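Budget talk, speaker notes
Planning for a kitchen arm: what we spent, what we'd spend again

Slot is 30 minutes with questions. Aim to stop talking at 25 if the room looks awake.

Start with who we are. Plurninen runs serviced apartments, and each one has a full kitchen. The question we were given last February was whether an arm could do the clearing and putting away between guests, and what it would cost to find out. Kirsten Bélanger ran the money side and I ran the technical side. Most of tonight is Kirsten's spreadsheet with my opinions on top.

First point. The price of the arm is the part everyone asks about and the part that moved least. We had quotes from Ramura and Fotholm, and they were close enough that price didn't decide it. What moved was everything else: mounting, gripper fingers, the electrician, insurance, training, and staff hours to sit with the thing.

Ask for hands here: who has bought a machine and had the install cost more than the quote? Wait for it. Then go on.

Second point. Split the budget into three lines before you talk to any vendor. Hardware, site work, and people's time. We had one line called "robot" for the first two months and it hid a lot. Tanner Girard in facilities was the one who split it up, and his site work line came out much larger than I would have guessed. Floors, power outlets, where the cable goes, what happens when somebody needs to mop.

Third point, and take this one slowly. Do your reach study in simulation before you sign for hardware. We set aside $3,000 for it, mostly for modeling time. A rendered kitchen doesn't have to be pretty. It does have to have the island at the right height, the sink in the right place and the usual clutter on the counter. If you test on a bare counter you will buy for a bare counter.

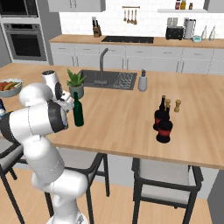
Tall bottles are a good place to start the planning. Glass, narrow neck, easy to knock over, and there is one in nearly every apartment. We put ours next to a potted plant and the sink on purpose, so the gripper has to come in from the side. Soap, sauce bottles, salt and pepper, a bowl of fruit all count too. Every one of them is a question for the vendor: can your gripper hold this, and what do the fingers cost when they wear out?

Chairs. Say this even if short on time. Bar chairs live along the front of the island and that is where you would like to put the arm. Decide early if the chairs stay. If they do, the base position changes, and with it the reach you need to pay for. Kirsten wants it noted that moving a base on a screen costs an afternoon. Moving one that is bolted to a floor costs a contractor.

Buying or leasing. We leased. Term is 12 months with an option to buy, and service visits are included. Leasing costs more over the long run and I'd still do it for a first unit. Shaikh, who supplied our mounting plate, only sells outright, so that part we own. Check that your lease lets you bolt other people's parts to the arm. Ours needed a letter.

Contingency. We carried 15 percent and used all of it. Most went on site work. Some went on a second set of fingers that we ordered too late and had to pay rush shipping on. If you have never installed one before, carry more than we did.

Things to get in writing from the vendor:
Lead time on spare fingers and joint covers
Who pays travel for a service visit
Whether software updates are in the price after the first year
What the arm weighs crated, and who gets it up the stairs

Staff time. Put a real rate on it. We wrote "in house" next to it and counted it as free, and then Tanner's team was short two mornings a week and wanted to know why. Fair question. It's in the sheet now as its own row.

If asked about payback: we don't have a figure yet and I'm not going to guess at one on stage. The pilot is one kitchen. The simulation tells us what the arm can get to, and the cost per turnover has to come from the real site.

If asked for the spreadsheet: yes, Kirsten will send it with the vendor prices taken out. Sign-up sheet is by the door.

Last thing before questions, remind them the room has to be clear by 8:00.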